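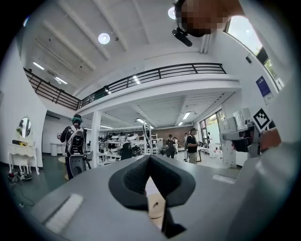 Main hall, ground floor, from the demonstration area. Equipment shelving under the balcony.

Workshop notebook, Tuesday
Subject: Visit to the Lurnley hall, hand-held gripper collection
Entered by: Adelino Esteves
Circulation: Stikville workshop staff, Adugna project file

Purpose of visit

The Stikville workshop was invited to observe a working session at Lurnley and to handle the equipment in use there. The invitation arose from the Adugna proposal, under which we would set up a smaller collection room of our own. Two of us attended. The session was part of the site's open day and visitors were admitted to the floor while operators continued with their regular tasks.

Arrival and general arrangement

We signed in at 9:15 and were issued visitor badges and the site's floor rules, a copy of which is in the project file. Phones were to be kept in pockets on the floor. Visitors were to stand behind the operator and to one side, and no one was to speak to an operator during a take.

The hall is a tall white space with a balcony running across it. Grippers are stored on white shelving beneath the balcony and are signed out at the start of each shift. Operators work in pairs of grippers, one to each hand, and several of those on the floor wore backpacks. The household stations are furnished with ordinary domestic pieces, including a white vanity table with an oval mirror. I had expected bare benches. The host's position is that plain benches produce plain data, and that the furniture is to be changed every month.

Morning demonstration

The demonstration began at 10:00 with the grippers themselves. The following points were noted for our own build:

1. The finger pads are black rubber, V-shaped, with a notch at the center. We were permitted to press and flex a spare pair. The material is softer than the pads on our bench prototype and recovers its shape more quickly. Request the hardness value from the supplier.

2. Each gripper carries a printed marker on top. The host asked that these never be wiped with solvent. A scuffed marker is replaced at the end of the shift and the unit is checked again before it is issued.

3. Weight was a concern to us beforehand. After a half-hour trial I found the wrist tired before the hand. Operators at Lurnley change tasks every 30 minutes, and I recommend that we adopt the same limit from the first day.

4. Trigger travel is longer than ours. This made small objects easier to close on and large ones slower. My colleague preferred ours. The matter is left open.

Tabletop station

We were then taken to a tabletop station laid with a checkered cloth. The objects there had been chosen for differences in stiffness: a coil of braided rope, a flat box with a small clasp, folded cloth, a mug and a potted plant. The host explained that each table is laid from a written card and that operators are free to choose the order of handling, provided every item on the card is touched once in the session.
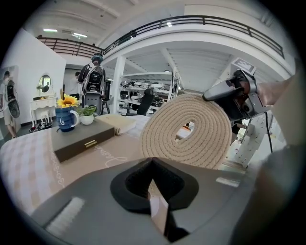
The coil is of particular interest to us. Our own soft-object list consists almost entirely of towels and bags, and contains nothing that can be stood on edge or that may unwind under a poor grip. I attempted the coil twice. On the first attempt I closed on the outer turn only and it slid out of the pads. On the second I took it across the full width and was able to lift it and set it down flat. The host remarked that failed attempts are kept and labeled, and that they are not to be repeated merely to obtain a cleaner record.

The clasp on the box was more difficult than it looked. With the present pads it must be approached from the side. I did not succeed in the time allowed.

Figures given by the host

The site had logged 1,495 accepted takes in September. The target for a single object card is 200 takes before the card is retired. I asked how rejected takes were distributed across stations and was told that this would be sent in writing. It had not been received at the time of this entry.

Afternoon discussion

From 1:30 we reviewed the logging procedure in the upstairs office. Lurnley uses Cadent for shift sheets and unit checks. Each gripper has its own page, on which any drop, knock or pad change is to be entered before the unit goes back on the shelf. Our paper sheets hold the same information but cannot be searched by unit number. A trial account has been offered to us until the end of the project's first phase. I have asked that the terms be sent to the office before anyone signs in.

There was some discussion of background activity. I raised the question of whether people passing behind a station were regarded as a fault. They are not, and operators are told to carry on with the task.

Actions

Obtain pad hardness and a sample pair. Esteves.
Draft three object cards for Adugna, at least one to include rope or cord. Workshop staff.
Add the 30-minute rotation to the draft shift sheet. Esteves.
Measure trigger travel on both of our prototypes and enter it on the next page of this book.
Return visitor badge no. 2, which left the site in my coat pocket.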